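From: Sointu Aaltonen
To: Arboleda repair list
Subject: Re: Dell tower, what to keep

Amirhossein Rahimi wrote:
> Is the old Dell worth parting out? I can use the graphics card
> and I have 12 drive screws to spare.

Yes. The side panel is off and the cooler is off the processor. Clean the top of the chip before you put anything back on it.
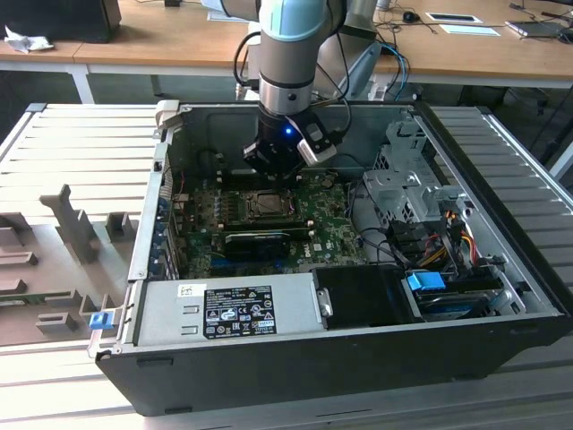 The graphics card is yours if you come by before May. I'd like to keep the power supply with the case. Bring a long Phillips driver and allow 30 minutes.

Sointu

Arboleda repair list | Contact the list owner | Back to top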